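Part-Time Shelving and Reading Room Assistant - Fluden Library, Skulach

Two positions, 12 hours a week each

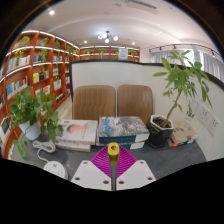
The dark gray desk in the reading room, with books waiting next to the plants.

Fluden Library is a small private lending library for art, design and comics. We are looking for two part-time assistants to shelve books, look after the reading room and get new arrivals ready to lend. The positions are open to anyone 18 or older who can work in Skulach on a regular schedule. Library experience is welcome but not required.

About the room

The reading room has tall bookshelves and a shared desk where returned books are stacked before they go back. Most of our books are large and heavy. A lot of them are illustrated volumes that come in sets, and they need to be put back in order. The shelves follow the Hyvönen order, a local system the library has used from the start. It sorts first by the kind of book, then by artist, then by size. It takes a couple of weeks to learn, and you will have a printed guide with you while you do.

What you will do

- Check returned books for torn pages, loose spines and marks, and write down any damage.
- Return books to the shelves in the right order. Check two shelves per shift for books that are out of place.
- Put spine labels on new arrivals and enter them in Zedeck, our catalog program.
- Replace labels that are peeling or can't be read anymore.
- Keep the desk usable for readers. Books go in low stacks with the spines facing out, and power cords are coiled when not in use.
- Dust the shelves, top row included.
- Water the plants and pick off dead leaves. Move books away from the pots before you water, and empty the saucers after.
- Help readers find what they came for. On most days this is a small part of the job.

What we are looking for

You should be able to lift a box of books weighing 30 pounds and use a step stool safely. You will be on your feet for most of a shift. You should be comfortable sorting things alphabetically and by number for a long stretch without losing your place. Basic computer skills are enough for the catalog work, and we will train you on Zedeck.

Neat handwriting helps. Some of the older labels are written by hand, and we like the replacements to match. An interest in comics or design books is nice to have, but we care more about whether you put things back where they belong.

If you can't do one of the tasks listed here, please apply anyway and tell us which one. The two assistants can split the work differently - one person could take more of the labeling and the other more of the shelving.

Hours and pay

Each assistant works three shifts of four hours. One position is for mornings and the other for afternoons, and there is a Saturday shift every other week. Tell us if you can only do one or the other. Pay is $15 an hour, paid every two weeks. Training is paid at the same rate. Assistants can borrow books on the same terms as members, with no membership fee.

Both positions run through the end of October. We expect to keep at least one of them going after that, but we can't promise it now.

How to apply

Send us a short letter, one page at most. Tell us which shifts you can work, what kind of work you have done before, and when you could start. A resume is fine but you don't have to send one. Please include the name and phone number of one person who has worked with you, paid or unpaid.

You can also leave your letter at the front desk during opening hours. Put it in an envelope marked "Assistant" so it doesn't end up with the book requests.

We will invite people in for a short visit. It takes less than an hour. You will see the room, shelve a small cart of books with the guide in hand, and label a few spare volumes. There is time for your questions afterward. Everyone who applies will get an answer, either way.

We read letters as they come in and will take this page down when both positions are filled.

Last updated: February 19, 2026

Contact | © Fluden Library, Skulach | Back to top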